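渡口日记，补记

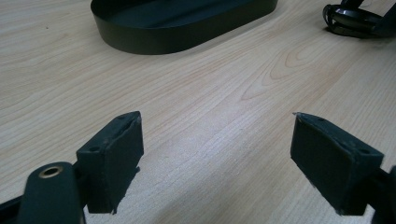 去Siriwan到底坐船还是坐班车？坐班车稳当，船便宜些，但水位一低就要在半路换小船，行李得自己扛。

我们还是坐了船。Damian非要坐，说来都来了。

早上闹钟没响，也可能响了我按掉了。下楼的时候Damian已经站在门口，背包背好了，脸拉着。早饭没吃，旅馆老板娘塞了两个饭团，用叶子包的，里面是咸鱼，好吃，后来一路上手指都是那个味道。

三轮车司机把我们拉到错的码头。那边全是运沙子的驳船，一个卖票的都没有。Damian拿着地图跟他比划，他也比划，最后一个买菜的大姐指了指下游。又走了15分钟，太阳已经很毒了。路边的狗都懒得叫。

票是Viltance代理点买的，一间小铺子，兼卖手机卡和拖鞋。柜台后面的小伙子把我的姓抄错了，我没改。事后看也没人查。问他几点到，他说下午。问下午几点，他说下午。行吧。

船比想像的窄。两排长凳，中间堆着米袋、鸡笼、一台捆了绳子的缝纫机。我们坐在靠发动机那头，吵得说话要贴着耳朵。后来挪到前面，风大，帽子差点飞了，拿鞋带系在包上。

同船有个Stepan Zhuravel，一个人走的，从北边一路下来，已经在路上两个月了。话不多，但什么都知道一点：哪个村的渡口能上厕所，哪家的咖啡加的是炼乳不是糖。他劝我们不要在Prurko下船，说那里只有一家客栈，床单潮得能拧水。可我们的住处就订在Prurko。我跟Damian对看了一眼，谁也没吭声。

中午停了一站，不知道叫什么名字，木牌上的字晒没了。岸上有人卖烤香蕉和水煮花生。买了花生。Damian跑上岸去拍庙，船老大拉了两次汽笛他才回来，跑得一脚泥，凉鞋带子断了一根。他用我的胶布缠了缠，继续穿。

过了那一站河面就开阔了。两岸是竹子，再后来是田，有小孩骑在牛背上朝我们喊，听不清喊什么，全船的人都朝他们招手。我靠着米袋睡着了，醒过来半边脸晒得发烫，防晒只抹了左边，蠢。

水果然浅。到了一个弯，船底刮了一下，发动机停了，大家安静了好一会，然后全都站起来拿行李，看来是常事。换小船，一条坐不下几个人，鸡先走，缝纫机第二趟。我们和Stepan挤在最后那条，水面离船沿大概一个手掌，我把护照从包底翻出来塞进衣服里，一路没敢换姿势。Damian倒是很高兴，一直在哼歌。

小船另外收钱，每人70。票上写着全程包括。跟船夫讲不通，回头再找那个卖拖鞋的小伙子也不可能了，付了。记在这里，免得以后算账对不上。

到Prurko天都快黑了。客栈叫Gritley，名字很洋气，其实就是河边一栋吊脚楼，楼下养鸭。床单没有Stepan说的那么潮，但也不算干。蚊帐有个洞，又是胶布。这卷胶布是这趟最值的东西，出门前差点没带。

晚饭在隔壁吃的，鱼汤，酸的，放了很多香草，两碗下去人活过来了。Stepan本来要接着往前走，结果没船，也住下了，在我们对面的房间，听得见他在跟老板讲价。老板不肯让，他讲了快半小时，最后多要到一壶热水。

跟Damian稍微吵了一下。他想明天一早就去Siriwan，赶头班船，我想歇一天，洗衣服，把脚泡一泡。他说三月再往后水更浅，船就停了。道理是对的，可我真的累。后来他去阳台抽烟，我写这个。没再说这事，估计还是会走。

要记得做的：
给妈妈发消息，这里信号只有楼梯口那一格
买凉鞋，他的不行了，我的也快了
换零钱，大票船夫一概说找不开
问清楚Siriwan那边有没有取钱的地方，Stepan说有，老板说没有
驱蚊水剩一个底

停电了，老板送上来一根蜡烛，鸭子还在楼下叫。手电电池也要省着用，字写得乱七八糟，明天看得懂再说。Damian刚进来，说跟船老大讲好了，五点半在台阶下面等。闹钟设了两个。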